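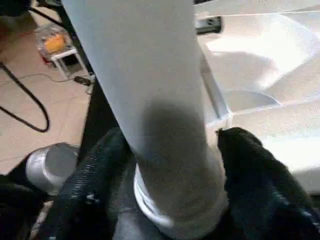 White cylinder, tiled floor and stool, Saltness site.

Room Setup and Packing Assistant (part-time)
Flelton, Saltness site
Posted January 2026

Flelton runs furnished rooms for storage and packing trials. The Saltness site needs one assistant to set up the rooms, handle the items used in each trial, and return everything to its shelf position afterward. The post is 13 hours a week and reports to Jonalyn Samonte, site lead.

Duties

Set out furniture and household items according to the layout sheet for the day. Layouts are issued by Alfredo Dumlao the afternoon before.

Handle long, light items such as tubes and rolled sheets. These are stored upright in the Marquez rack. Check both ends for dents and split edges before they go back. Marked or smudged items are wiped down; if the mark stays, enter it in the item log and leave the item in the rack.

Fill, close and label clear plastic containers. Labels go on the short side. Containers on stools and low tables are to be placed with the full base supported.

Route cables along the wall side of the room where the layout allows it. Power adapters stay on the floor, never on stools or on top of containers. Coil and tie loose cable at the end of the shift.

Sweep and damp-mop the tiled floors. Grout lines are brushed once a month.

Keep the item log current. The log holds 2573 entries, of which 458 are for the Saltness site. Every item has a Dresum number, written on a tag or on the shelf strip below it. Items without a number go in the holding bin.

Requirements

Able to read a floor plan and place furniture to within an inch of the marked position.
Able to lift 30 pounds and to work at floor level for part of the shift.
Comfortable with basic spreadsheet entry.
Steady habits with labels and written records. Previous work in a stockroom, theater props, moving or retail display is useful but not required.
Closed, flat-soled shoes. Gloves are supplied.

Terms

Fixed term to the end of June, with renewal by agreement. Shifts are three to four hours, mornings or early afternoons, set two weeks ahead. Training is paid and takes up the first three shifts. A completion payment of $1000 is made at the end of the term. Parking is behind the building; the side door is the staff entrance.

To apply

Send a one-page resume and a short note listing the hours you can work. Mark it "Saltness rooms" for the attention of Jonalyn Samonte. Selected applicants will be asked to complete a 40-minute practical task: one layout, one container set, one page of log entries. Questions about the layouts or the item log go to Alfredo Dumlao.

6 shares | 2 comments

Contact | © Flelton | Back to top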